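# Sorting laundry on the ottoman: is this a system or a cry for help?

**padded_bench** — Fri 1 October

We moved to the Tirnberg apartments in September. The unit has a washer, a dryer and no surface within 16 feet of either one that a reasonable person would fold on. So the folding takes place on a Holmgren ottoman, the gray one, bought for feet. My spouse says furniture you sit on is not furniture you put clean clothes on. I say we sit on it in clean pants.

The kids' swim and gym stuff gets done as its own load, all of it red, because the club picked red and we live under the club. I dump it on the gray, pull the pieces apart and pair them up by kid. Except the shorts and the swim bottoms have the same red-and-white business going on and I can't tell whose is whose without reading the tag, and the tags went blank after 5 washes.

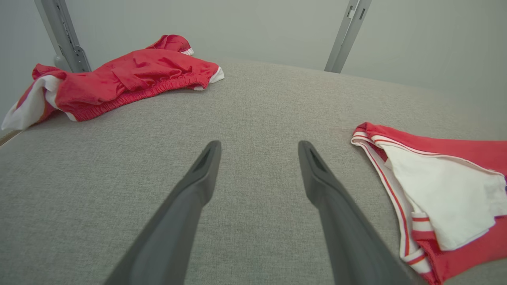
Anyway, the gray fabric grabs lint like it's getting paid for it, and anything with an elastic waist refuses to lie flat. I fold it, it slowly unfolds. By the time I've done the last pair the first one is a lump again.

So, two questions. Do you fold small elastic stuff at all? And is there a cover or a board or something I can put over upholstery so I can stop having this argument?

---

**sockdrawer_dan**

No and no. Small elastic things go in a bin. The bin goes in the drawer. I haven't folded a pair of gym shorts since high school and my credit score is fine.

---

**mrs_mangle**

Please don't listen to the above. Shorts: lay them flat, one leg over the other, smooth the waistband with the side of your hand, then fold in thirds from the hem UP so the elastic ends up on the outside holding the thing shut. You're probably folding from the waist down, so the elastic is on the inside pushing back at you.

Swim bottoms I just fold in half. They're too small to argue with.

---

**padded_bench**

I am folding from the waist down. I have been folding from the waist down for my whole adult life. Going to go lie on the ottoman for a bit.

---

**lintlord**

For the cover: an old flat sheet. Twin size, folded once, thrown over. Costs nothing, comes off when guests show up, and the lint goes on the sheet where you can shake it out on the balcony onto whoever lives below.

I did buy the Gratura folding mat first, for 80 dollars. It's a rectangle. It slid off my couch every time I put a towel on it. Lovely rectangle, though.

---

**sockdrawer_dan**

80 dollars for a rectangle and I'm the one people shouldn't listen to

---

**heavy_rinse**

Going to take the spouse's side here. Ottomans are disgusting. Feet go on them, dogs go on them, somebody's cousin eats chips on them. Use the bed. Everybody owns a bed.

---

**mrs_mangle**

The bed is where laundry goes to be moved to a chair at 11 p.m. You fold on the bed if you don't intend to finish. I stand by the ottoman, with the sheet on it.

---

**heavy_rinse**

You stand by feet, then.

---

**vodville_mom_of_many**

We're with the Vodville swim club, so same problem, only ours is navy. Laundry marker on the care label does nothing, it fades the way your tags did. What works is a stitch of colored thread inside the back of the waistband. One color per kid. Takes a minute and it's still there at the end of the season. There's a 2,000-post thread on this in the Kids Gear section, and I'm sorry to say I've read it.

---

**padded_bench**

Thread is going in tonight. Yellow and green, seeing as red would be a bold choice.

Tried the hem-up fold on three pairs of shorts and they're holding. — Edit: one has opened. The other two are holding.

Sheet is on the ottoman. Spouse has looked at it and said "so now it's a bed," which heavy_rinse will enjoy.

---

**heavy_rinse**

I did enjoy it.

---

**sockdrawer_dan**

Bin offer still stands.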